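Skeltemo Gripper Comparison
Progress report to Tenia, second reporting period
21 February 2024
Prepared by Jitendra Bansal; trial data by Mamta Grewal

1. Status

Work package 2 (end effectors in a domestic kitchen) is on schedule. Both candidate hands have been mounted and run on the same arm with the same controller settings. Work package 3 (controller comparison) has not started and depends on the Clodby firmware release.

2. Wrist camera placement

The camera was moved closer to the housing to clear the cable path. The cost is field of view: the housing takes up the top of the image, and a finger at rest covers part of the work area. At the sink, the faucet and the near side of the basin stay in view with the finger hanging down. Bright light on the floor tile washes out the grout lines, which the current segmentation uses as a reference. Fixed exposure will be tested next.
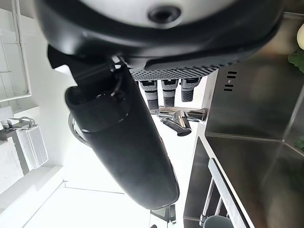
3. Grasp trials

Of 3,000 planned grasps, 1,961 are complete. Failures stand at 396, and most of these are on thin-rimmed items such as cups and on wet cutlery. Mamta Grewal re-ran 80 of the failed grasps at reduced closing speed. The improvement was small and does not justify the longer cycle time.

The jointed fingers conform better to handles but take longer to home after a power cycle. Their rounded tips hang close together when open to the default width, so the approach angle to flat objects had to be changed. 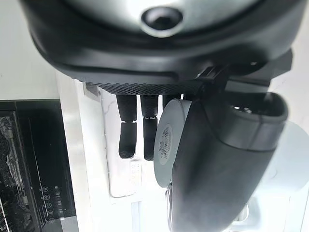 Homing time is now logged separately from cycle time, as Tripathi requested at the last review. Cable clearance at the wrist remains the main mechanical concern — two runs were stopped early when the strain limit tripped, and the routing will be revised before the remaining grasps are scheduled.

4. Deviations and next steps

No budget change is requested. The spare finger set is still on order. Remaining grasps will be finished before work package 3 begins, and the final comparison is due in August.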